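Subject: Re: [ceva-hall] Lending library shelf — what's staying, what's going

Hi all

Sorry for the slow reply, been flat out. Typing this on the train so forgive the spelling. Quoting the whole message so the people who only get the digest can follow.

> Hi everyone,
>
> Following on from the catch-up at Ceva Hall, we still don't
> have an agreement on the lending library. At the moment we are
> paying for the storage unit at Grarby as well as the two bays
> in the hall, and half the stuff hasn't been borrowed in a year.
>
> Can people please reply on list with:
>
> - what they think we should keep
> - what could go to the Ulska op shop
> - whether the $200 deposit on the big items is putting people
> off
> - what we do about late returns
>
> I would like to give notice on the storage unit before the end
> of November if we are going to do it. If there is no reply I
> will assume you are happy to leave it with me.
>
> Also, whoever has the carpet cleaner, please bring it back.

OK. Going through in order, more or less.

Storage unit first. Yes, get rid of it. I was against this last time but I went through the borrowing book the other night and the only things anyone has pulled out of Grarby since winter are the marquee and the trestle tables. Everything else just sits there. And it's a pain to get to, you need the gate code and then the padlock key and then the gate code again to get out. We're paying 365 days a year for something we use on a handful of weekends.

If the marquee can live behind the stage at the hall, job done. I measured, it fits, but the poles have to go in on an angle. The trestles can go flat against the back wall if somebody moves the old piano. Which we should do anyway.

Deposit. I think $200 is too much for everything except the marquee. A family wanting the pressure washer for a Saturday-type job isn't going to hand over that much cash, they'll just go and hire one from Farah down the road where they only take a card imprint. I'd say drop it to 50 for the mid-size things and nothing at all for hand tools. We have lost exactly one hand tool that I can find in the book and it was a rake.

Keep the 200 for the marquee though. Replacing a pole set costs more than that and they do get bent.

Late returns — I don't want fines. We tried fines. What happened was people were embarassed about owing four dollars and stopped coming in altogether, and kept the item. A reminder text the day before it's due does more good. I can set that up, it's not hard, just need everyone's mobile in the one spreadsheet and not three different ones. Please stop making new spreadsheets.

Now the list. I've split it in sections so people can reply under the bit they care about. Please trim your quotes when you do, last thread was a mile long by the end.

KEEP, IN THE HALL

Marquee and trestles, as above.
Pressure washer. Needs a new hose washer, I've got one in the ute.
Both ladders. The short one wobbles a bit, put a tag on it saying so.
Preserving pan and the jars. Goes out every week once the plums start.
Sewing machine, the newer one.
Carpet cleaner, if we ever see it again.
Hand tools, but sorted. There's no reason for us to have that many claw hammers and not one decent level.

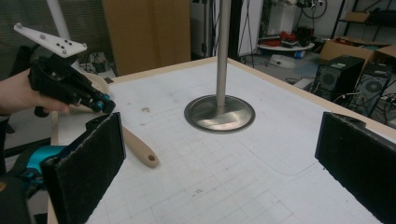 MAYBE, WANT OPINIONS

Bread maker. Works fine, paddle is missing. A replacement is cheap but would anyone borrow it? It's been out twice.

Camp stoves. I'd keep one. The other has a valve I don't like the smell of and I wouldn't lend it to my own mother.

Kids' bikes. Tricky. They're popular in the school holidays and dead weight the rest of the time, and they take up most of bay 2. Somebody needs to check brakes every time they come back and at the moment that's me. If another person will share that job I say keep them. If not, let them go to families who'll ride them.

Projector. Globe is dim. A new globe costs nearly what a second-hand projector does. Film night people please speak up, it's your gear mostly.

Dehydrator. I love it, I'm biased, I borrow it constantly. Someone else decide.

OP SHOP OR TIP

Old sewing machine. Ulska won't take electricals unless they're tagged so it'll need testing first, or it goes to e-waste.
Fondue sets. All of them.
The exercise bike. Thankyou to whoever donated it but no.
Encyclopedias. I rang Ulska and they laughed at me.
Slow cooker with the cracked lid.
Box of mystery cables. Take what you want by the end of the month, after that it's e-waste as well.

OTHER BITS

Opening hours. At the moment we open 2 mornings and it's always the same few of us on the desk. Could we try one morning and one evening instead? People who work can't get there before noon, I've had that said to me a fair bit. 6 til 7.30 would do it, and the choir has the hall open then anyway so no extra lock-up.

Borrowing book. Please write the RETURN date in as well as the date out. Half the entries have nothing in the last column and I can't tell if the thing's on the shelf or in somebody's garage. That's how we ended up buying a second hedge trimmer.

Labels. I've ordered a roll of the tougher kind, the paper ones come off as soon as they get damp. Will relabel bay 1 first, then see how many are left.

Timing. If we're giving notice on Grarby by end of November then we need a clear-out day before that, with a trailer. I have a tow bar and no trailer. Anyone with a trailer and no tow bar, we should talk.

Think thats everything. Happy to be outvoted on the fondue sets but you'd have to store them at your place.

Nearly my stop, more later if I've missed something. And check your sheds for the carpet cleaner please, all of you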